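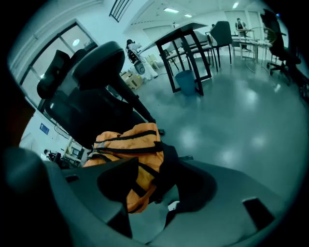 A place for the bags

February, by Dilani Nanayakkara

Since Monday the office has new chairs by the window, and many of you asked me the same question: where do I put my backpack now? The old chairs had a hook behind. The new ones have no hook, so I collected what people do and what I think works.

An orange backpack with black straps on the seat of a black office chair is easy to find, this is true. I do the same with mine when I come in the morning. The seat is clean, the bag is at a good height to open, and I don't forget it when I leave. But please do it only with the chair you are going to use. At 10 o'clock we often have colleagues from the Vidal office who walk along the window and look for a free seat, and a chair with a bag on it looks taken.

Some small points about the straps. Close the waist strap or tuck it in. Mahfuz Miah rolled his chair back last week with one strap under the wheel, and the buckle broke. A new buckle is cheap, but he had to wait for it and he carried his laptop in a shopping bag from Aner until it came. Loose straps also go around the armrest post, and then you pull the whole chair with you when you lift the bag.

Please don't hang a heavy bag on the headrest. I asked the supplier, and they said the headrest is made for a head. When the backrest is tilted and the bag is full, the chair can go over.

On the floor is allowed, under your own desk, against the wall. The cleaning people come in the evening and they will not move private bags, so if yours stays on the floor, that part stays without cleaning.

For those who stay the whole day there are lockers next to the Juna room. The key costs a deposit of 100, which you get back when you return it. Arif Sultana keeps the list. He asks that you write your name so he can read it.

I also ordered hooks for the side of the desks. They should arrive before the end of the month, and Toàn Trương will put them on, first on the window side.

Comments

Habibur Abeysekara: Can the hooks hold a bike helmet and a bag together? I have both every day.

Dilani Nanayakkara: I think one hook for each is better. I will ask for two at your desk.

Mahfuz Miah: The buckle is now repaired. Thank you for telling everybody.

Recent items

New chairs: how to set the armrests
Kitchen shelf, please label your tea
Arow printer moved to the second floor
Lost and found for February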